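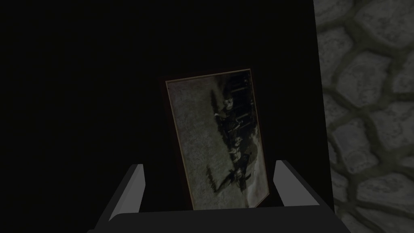 Wevico Simulator, gripper camera view: framed print held between two fingers, stone wall at right.

Wevico Grasp Planning and Simulation Software
Supplied by Staltolau

Overview

Wevico is a software package for planning, simulating and reviewing the handling of thin, flat and framed objects by robot arms fitted with a two-finger gripper. It is intended for integrators and research departments that need to prepare handling routines before hardware is committed to them. The package is licensed by Staltolau and is maintained by the Zastero software office.

Framed pictures, panels, tiles and book covers present particular difficulties to a general grasp planner. The graspable edge is narrow, the face must not be pressed, and a small error in the estimated angle of the object can move the contact point off the frame entirely. Wevico treats these objects as a separate class, with their own contact model and their own set of approach rules.

Components

The package consists of three modules, which may be licensed together or separately.

Wevico Planner
Generates candidate grasps from an object model or from a depth image. Each candidate is returned with an approach direction, a finger opening and a score. Limits on contact area and closing force are set in the object profile and apply to every plan that uses the profile.

Wevico Simulator
Runs the candidate grasps in a rendered environment. Wall and surface textures, lighting levels and object finishes can be changed between runs. The library supplied with the current release contains 1557 object models, of which 67 are framed items.

Wevico Review
Stores the rendered views, joint positions and gripper commands of each run on a common timeline. Runs may be compared side by side, annotated and exported.

Perception in Low Light and Against Mixed Backgrounds

The Simulator is supplied with a group of test environments in which the background behind the held object is divided between very different surfaces. A dark, nearly featureless surface gives a depth estimator little to work with, while rough stone gives it a great deal of detail that has no bearing on the object. Both conditions are common in older buildings, and a perception model that has been prepared only on clean, evenly lit backgrounds will often perform poorly in them.
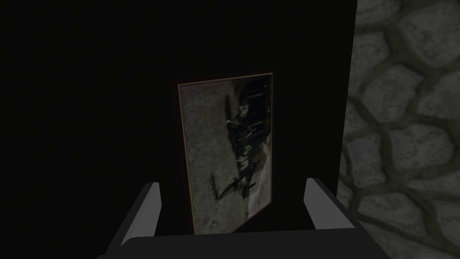
Printed images call for similar care. A grainy monochrome photograph contains edges and shapes of its own, and these can be mistaken by a segmentation model for the outline of the object or for separate objects lying in front of it. The Planner therefore fits the outer border first and disregards detail inside it when the contact points are chosen. The orientation of the printed subject is also disregarded. A picture held on its side is planned for in the same manner as one held upright, unless the user sets a required final orientation in the task file.

The pose of the object relative to the fingers is estimated again after closing. Where the estimate differs from the planned pose by more than the permitted angle, the run is marked for review - it is not discarded, and it may be used as a starting point for a regrasp.

System Requirements

Operating system: 64-bit Linux
Memory: 16 GB minimum, 32 GB advised for the full object library
Graphics: dedicated graphics card required for Simulator; not required for Review
Arm models: six-axis and seven-axis arms, described in URDF
Gripper models: parallel two-finger; custom finger shapes may be imported as meshes
Interfaces: Python and C++

Licensing and Support

Licenses are issued per workstation for a term of one year. Departments at teaching institutions may apply for a shared license covering up to 6 workstations. Support by e-mail is included for the full term, and written requests are normally answered within 3 working days.

Updates are released twice a year, with the first of these issued in February. Users of the previous release should note that object profiles must be converted before they can be opened. A conversion tool is installed with the Planner, and the original files are left unchanged.

An add-on named Lau, for the placement of framed items on hooks and rails, is available to holders of a current Planner license. It is not sold separately.

Inquiries

Requests for an evaluation license should state the arm and gripper in use and the type of object to be handled. They should be addressed to Ailsa Kinnear, Product Manager, Staltolau.

Page last revised April 21, 2020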